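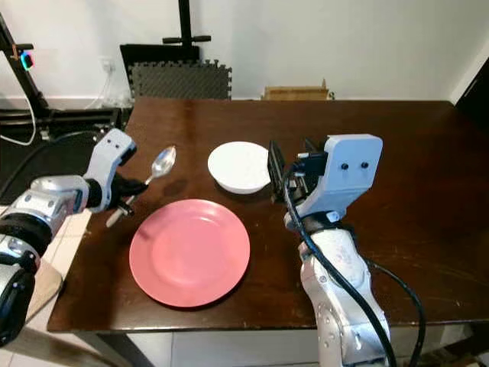 From: Kerstin Holmgren
To: Prallilora table talk list
Date: November 29, 2021
Subject: Re: Mixing plates and bowls

Kerstin Nygård wrote:
> My Gestau plates are down to three and I can't find any more in that
> green. Would you fill in with plain white, or go for a color on purpose?
> Also, does anyone put soup spoons to the left of the bowl? My
> mother-in-law does and I'm losing my mind a little.
>
> Kerstin N.

Hi Kerstin (from the other Kerstin!),

I say go for a color. I spent years trying to match my old white set and every new "white" came out a bit blue or a bit yellow next to it, and on a dark table you notice that at every single meal. Now I have white bowls and whatever plates I like, and the pink one is my favorite by a mile. Pink on dark brown wood is so cheerful in November – I'd eat toast off it three times a day.

If you do want to hunt for the green, there was a woman at the Pledmont flea market back in June with a whole crate of Gestau. She wanted 10 dollars a plate, or 65 for the lot, and I walked away from it like a fool. I think she does the winter market too. Bring a plate along to compare, the greens changed over the years and you can't trust your memory in that light.

One thing about plates with a raised rim: check that they stack before you buy more than one. I have a Rønning pair that wobbles so badly I keep a paper napkin between them. Shallow bowls are easier, but mine take up a ridiculous amount of shelf. I measured the cupboard last winter and it's 70 centimeters across, and they still hog half of it.

As for the spoon, I was taught that it goes on the right, but at home I put it wherever there's room. My aunt was left-handed and always laid hers on the left, and we all ate our soup just fine. Let your mother-in-law have this one! If she starts in on the dessert forks, write back and we'll talk.

Oh, and shiny tables – does anybody on the list have a polish they like that doesn't leave streaks? I've been using up to 10 drops of oil on a soft rag and I still see every swipe when the overhead light is on.

Kerstin H.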